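Re: [pollinator-transects] Pan traps and the hoverfly undercount

Replying to the list as well, as the same point has come up off-list from the Tuvow side.

> We have now run both methods on the Deng plots for a full season and the
> two sets of numbers don't agree. The pan traps give us plenty of small
> solitary bees and hardly any hoverflies. The walked transects give us the
> reverse. Before we submit the May data, can someone say which one the
> Grivano sheet expects? The guidance says "standard method" and leaves it
> at that. Also, are we still using 100 m transects, or did that change
> when the hedge plots were added?

Second question first. The transect length is still 100 m. The hedge plots were added with the same length, but the width differs: 3 m on the open side only, measured from the outer edge of the hedge. If anyone recorded both sides of a hedge, keep the two sides as separate rows and put "far" in the notes column for the second. They can be filtered out later. Please don't add them together.

On method, the Grivano sheet accepts both, but they go in different tabs and are never pooled. "Standard method" was left over from the first version of the guidance, when there was only the walked transect. I have asked for the wording to be changed.

The disagreement you describe is expected. Pan traps are passive and favour small bees that fly low and land on bright colours. Larger bumblebees are under-represented because many of them can climb out. Hoverflies visit pans but in my experience the catch depends heavily on how much is in flower nearby. When the margin is in full bloom the pans compete with real flowers and the catch drops, which can look like a fall in numbers when the opposite has happened. Walked transects depend on what the observer can see and name at walking pace. A drone fly on an umbel is easy. A 5 mm furrow bee going into bare soil is not, and most of them are simply missed.

So neither set is wrong. Treat them as two indices, and compare pans with pans and walks with walks. If you need a species list for a plot, use both plus whatever has been netted.

Some points on the pans, having looked through the Deng rows:

- Three colours per station (white, yellow, blue). Several stations have only two entered. If a pan blew over, enter it as missing and not as zero.
- Set height is the top of the surrounding vegetation. Pans left on the ground in long grass catch very little after the first fortnight.
- Exposure should be logged as hours open. "One day" has been used for anything between a morning and overnight.
- Use unscented washing-up liquid. Three drops per pan is enough.
- Repaint or replace the blue pans each season. The Jerkine plots had a visible fade by the end of last summer and the blue catch there can't be compared with the year before.

And for the walks:

- Minimum 13 °C in sun. If overcast, don't walk below 17 °C.
- Steady pace, 10 minutes to the transect. Stop the watch while netting or potting anything.
- Record to the level you are sure of. "Small dark bee" is a valid entry and there is a code for it. A guessed species is much harder to deal with afterwards.
- Count an insect only if it is on a flower. Those passing through go in the notes.

One further matter on identification. Two of the Tuvow rows have wool carder bees in the pans very early in the year. They may be right, but please keep the specimens and check the yellow spots down the sides of the abdomen and, on males, the spines at the tip. The obvious confusion in a wet sample is with wasps, and the hair needs to be dried before anything can be seen properly. Rinse in clean water, then alcohol, then dry with gentle moving air. Don't rub specimens on a cloth or tissue, as the scopa mats and the pollen is lost.

I have put the revised column order on the project page under "Recording". The page currently looks like this at the top:

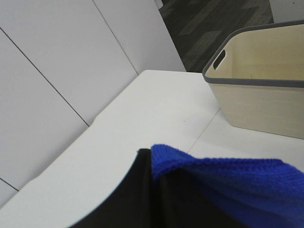 *Blue microfibre cloth and white tabletop.*

followed by the columns: plot, station, method, colour, hours open, temperature at start, cloud, taxon, sex, count, notes. Older sheets had cloud before temperature. If yours does, leave it and tell me, and I will swap them on import.

The May data can go in as it stands once the missing pans are marked. I would prefer it late and complete to early with zeros in it.

Coordinator, transect data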